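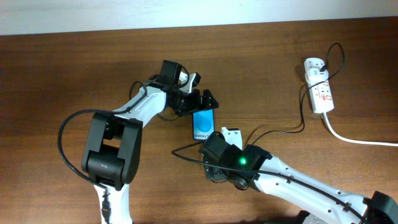
Tischplatte

Eine Tischplatte ist der waagerechte, flächige Teil eines Tisches, der als Arbeits-, Ess- oder Ablagefläche dient. Sie liegt auf einem Untergestell aus Beinen und Zargen, auf Böcken oder auf einer Mittelsäule. Der Artikel behandelt Tischplatten aus Holz.

Aufbau

Massivholzplatten werden aus Lamellen oder Brettern in der Breite verleimt. Bei durchgehenden Lamellen reicht jedes Holzstück über die gesamte Plattenlänge, bei keilgezinkten Lamellen sind kürzere Abschnitte in Längsrichtung verbunden. Furnierte Platten bestehen aus einem Träger, meist Span- oder Tischlerplatte, mit beidseitig aufgeleimtem Deckfurnier. Wird nur eine Seite furniert, verzieht sich der Träger. Die Unterseite erhält deshalb ein Gegenzugfurnier.

Maserung

Das Oberflächenbild hängt von der Schnittführung ab. Der Radialschnitt ergibt annähernd parallele Längslinien, der Tangentialschnitt eine gefladerte Zeichnung. Dunklere Streifen können durch Spätholz, Kernholzanteile oder Mineraleinlagerungen entstehen. Üblicherweise verläuft die Faser parallel zur längeren Plattenkante.

Quellen und Schwinden

Holz nimmt Feuchtigkeit aus der Raumluft auf und gibt sie wieder ab. Die Maßänderung ist quer zur Faser erheblich größer als längs dazu. Massive Platten werden daher nicht starr mit dem Gestell verschraubt, sondern über Nutklötze, Langlöcher oder Gratleisten befestigt. An Wänden wird eine Fuge belassen, wenn die Platte fest eingebaut ist.

Oberflächenbehandlung

Geölte Platten bleiben offenporig und lassen sich stellenweise ausbessern. Lackierte Platten sind gegen Flüssigkeiten besser geschützt, müssen bei tieferen Schäden aber meist vollflächig abgeschliffen werden. Seidenmatte Beschichtungen zeigen bei seitlichem Lichteinfall einen weichen Schimmer, hochglänzende dagegen deutliche Reflexe. Harte Gegenstände wie Schlüssel, Werkzeug oder Smartphones können auf weichen Hölzern Druckstellen und Kratzer verursachen.

Regionale Bauform

Als Kaldener Platte wird eine ungeteilte Massivholzplatte mit zwei eingeschobenen Gratleisten bezeichnet. Die Werkstatt Doolan in Kalden fertigte davon 3.897 Stück, darunter 387 mit abgerundeten Ecken. Die Jahresproduktion lag zuletzt bei rund 200 Platten.

Pflege

Staub wird in Faserrichtung mit einem weichen Tuch entfernt. Geölte Flächen werden bei Bedarf nachgeölt, überschüssiges Öl ist nach der Einwirkzeit abzunehmen. Ölgetränkte Lappen können sich selbst entzünden und sind ausgebreitet im Freien zu trocknen oder in einem geschlossenen Metallbehälter aufzubewahren.

Siehe auch

Arbeitsplatte
Gratleiste
Leimholz
Zarge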